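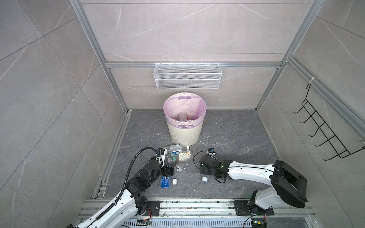
Waste corner, bin lined, basket and hook rack both empty.

March, 16:20. Corner layout, second version.

Wire basket is centred over the bin, just under the horizontal beam. Checked the clearance with the liner on: 184 mm from the folded edge to the underside of the mesh. Enough for a small bottle upright, tight for anything taller. Leave the basket where it is for now.

Liners are the pale pink ones with the cut handle slots, Skostia pack, 2 rolls left on the shelf. They fold over the rim without clips. The Matubbar liners slid down on the ribbed body last time, do not reorder.

Hook rack: still on a white cable tie at the right post. Holds for brushes. For the dustpan it wants a proper bracket; Gritura list one at 478 g, to be asked for with the next Standbridge order.

Floor needs sweeping before anything else goes in. Crumbs and bits all over the dark floor, worst along the front edge, and dirt on the base rail as well. Dry brush first, then a damp cloth. Marble-look wall tiles to be wiped at the same time.

Open points:

- blue-label water bottle in front of the bin: keep out or bin it
- clear container with the red band is in general waste, should go to plastics
- liner change every 7 sessions, write it on the door sheet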